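Two grippers, one bench, not much time. Stadis is down to the Hultar and the Suson, both hand-held, and the pads are the whole argument. "The Hultar closes nice and even," says Cristóvão Veloso. "Small round handles, brushes — thats where I look first."

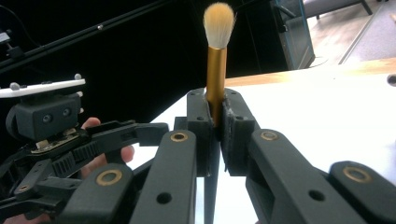
Khasawneh would rather talk about wear, and says pads should be swapped after 600 grasps, not when they start slipping. Veloso shrugs. "Fine. Up to 88 a session, do the math." The Suson gets its turn in June.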